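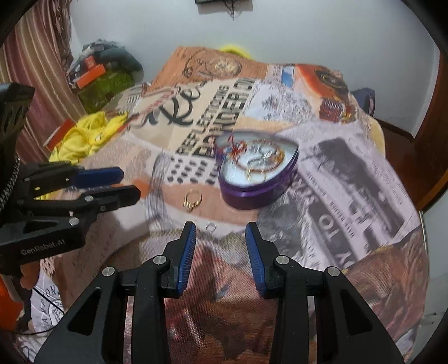
Tuesday night project: the jewelry box. I have been putting this off since February, when I told Oriana I'd "get to it this week."

The box is purple and heart-shaped. I'm a grown adult with a pension plan. It has outlasted 2 apartments and 3 much more tasteful boxes, so it stays.

First discovery: rings do not want to live in a box. Rings want to live on the tablecloth.

Second discovery: a patchwork tablecloth is the worst possible surface for a small silver ring. Put it down on a pale bit of the print and it's gone. I have patted this table like a man looking for his glasses.

The gold ring, on the other hand, you could spot from the street. Trinidad says that's the point of a gold ring.

Progress report. The reddish-brown bracelet is in and has claimed the entire box. Everything else now has to live inside the bracelet. It's basically a fence.

There's a red tangle over on one side. I'm not discussing the red tangle tonight.

Macario has written in to say I should "just buy an organizer." Macario keeps his watch in a cereal bowl.

I did look at organizers. There's one with 200 compartments. I don't own 200 of anything except takeout menus.

Ground rules, for anyone trying this at home: big loops first, small stuff in the middle, rings last. Also clear away your coffee. I'm not taking questions about the coffee.

Nahuel asks if I've considered wearing any of it. Rude, but I'm thinking about it.

Thin gold piece: keep. It tangles with everything it meets and I've never once gotten the clasp shut without help, but my aunt gave it to me and she checks.

Would a normal person use the box for the good stuff and a drawer for the rest? Probably. My drawer is full of batteries.

Taking a break. If the little silver ring wanders off again I'm shaking out the whole tablecloth and whatever lands, lands.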